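Kitchen sim, week whatever

Finally got the arm into the kitchen model last night. Brick wall, sink, coffee machine, all in. Took 134 tries to get the base height right, dont ask.

Gripper's over the counter now, portafilter lying just under it. Next is the grab. Handle angle still bugs me.

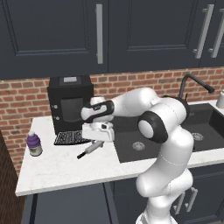 Still to do

Elbow hangs over the sink, want it further back. Dirceu says drop the speed to 40 percent frist. Probably will. Real arm stays in the garage untill the sim behaves.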